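4.2 Covering the pillow

Of all the bedding tasks we studied, pillowcases were the one we kept coming back to, and we think they deserve far more attention than they get! Our set holds 170 trials, coded by Krishnan and So with the Sitside scheme (18 codes in all). Sheets spread out flat and stay where they are put. A pillowcase has to swallow something soft that bends, sags and catches on the way in.
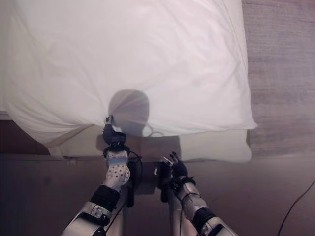
Figure 4. A pillowcase partly drawn over a pillow.

Hem position turned out to be our most useful marker, and a lovely simple one to code. We score a case as "partial" whenever any strip of the pillow is still bare, as along the bottom in Figure 4, where the cloth also wrinkles around the pinched part of the hem. Creases higher up are noted separately, as they tell us little about how much is left to cover.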